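Chapter 4
Small Things in Boxes

Before You Read
Think of a drawer at home that will not close. What is stopping it? Could you name the object without looking?

Ebenezer Tsikata ran the supply room at Kirkgate for most of his working life, and he liked to say that a store has 2 states: tidy, and in use. He meant it as a complaint. New clerks took it as permission, and for one long December the glue was filed under G, under A for adhesive, and in a coat pocket.

The trouble was never a lack of shelves. When Afia Ametepe took over the room, her first stock check listed 3,163 items, of which 355 were recorded as "misc." Misc. is a fine word for one paper clip. For 355 objects it is a way of giving up in good handwriting.

Ametepe's answer was the open bin. She had seen the idea used at the Gernham depot, where a clerk could find a washer in the time it took her own staff to find the ladder. Her rules fit on a card. A bin holds one family of things. You must be able to see what is in it from where you stand. If two kinds of thing have to share, something solid goes between them, because good intentions slide around when the bin is pulled out.

She did make mistakes. Her early labels were so complete that people stopped reading them halfway through, and the Kyei workshop sent back a whole shelf's worth with the comment "too long, didn't fetch." We will return to labels in Chapter 5, with some sympathy for Kyei.

In this chapter you will look at the bin itself: how long it should be, how high its walls should stand, and where to divide it. You will also meet the idea of the landing space, the patch of clear table where an item waits while you decide where it belongs. Most messes begin as landing spaces — and some have been landing for years.

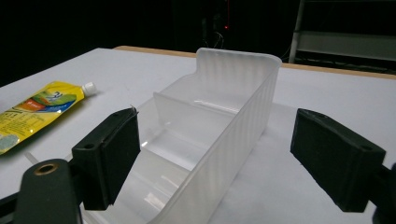
Why divide a bin instead of buying two smaller ones?
A divided bin comes off the shelf in one trip, so two things that get used together stay together without getting mixed up. Two small bins tend to drift apart.

Key terms: open bin, divider, landing space, family, misc.

4.1 What Counts as a Family?
Start with use, then size. The Plurnwood method, covered on the next page, does it the other way around and needs a bigger room.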